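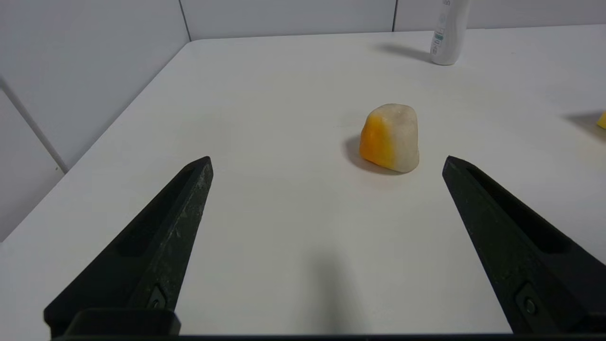

Rounded on top, broader at the base: a pale piece with a fine, speckled surface.

The shop at 642 Hamdan Street sells lamp parts in the front room and has a table in the back where people bring their rocks. Nisreen Saliba started the evenings two years ago, after a customer came in for a socket and emptied his coat pocket onto the counter looking for change. Most of what came out was gravel. One piece was a lump of chalky limestone that she liked enough to ask about, and they talked for the better part of an hour.

She calls the evenings Prarine, after the lake where her family spent summers. Anyone can come. You put what you brought on the table, say where you found it if you remember, and pass it along.

The rocks are rarely worth anything. Widad Boutros, a retired school bus dispatcher, keeps hers in muffin tins on top of the refrigerator and changes them out when she gets tired of looking at them. She prefers light stones with a grain you can feel. "The shiny ones I give to my nephews," she said. "I want something I can hold while I'm on the phone."

Pale stones cause the most argument. A cream-colored lump might be limestone, quartzite, weathered feldspar or a piece of old concrete that has spent years in a creek. Lina Atallah, who studied geology before going into insurance, gets asked to settle these questions and often won't. She looks at the grain with a hand lens and tries the piece against a steel nail. If the owner agrees, she puts a drop of vinegar on the underside. Limestone will usually fizz a little, though sometimes you have to scratch up some powder first. Concrete can fizz too, and that has disappointed more than one person at the table.

Shape gives less away than people expect. A rounded top may mean water, or wind, or just a soft stone that has been handled and knocked around. Atallah would rather see a fresh break than a nice outline, but she has never talked anyone into using the hammer.

Then there is the matter of cleaning. Saliba uses lukewarm water and a soft toothbrush and leaves everything to dry on a dish towel overnight. She has stopped using dish soap, which left a film on a porous piece from Isudura that she has not been able to get off. Bleach is out. So is varnish, although Kirsty Entwistle, who drives 9 miles to attend, varnished a whole windowsill of river stones last December and stands by it. "They look wet," she said. "That's how they looked when I picked them up."

Labels are the other thing the regulars disagree on. Boutros doesn't bother with them. Américo Meireles paints a small white patch on the bottom of each stone and writes the place on it in ink, then copies it into a notebook – on white stones he skips the patch and writes straight on the surface. His advice to newcomers is to do it the same day. He has six stones on his desk that he can't place anymore, and he still picks them up and tries.

Saliba puts out tea at seven and turns the front lights off at nine. Whatever gets left on the table goes into a bowl by the register, and the owners can come by for it during shop hours.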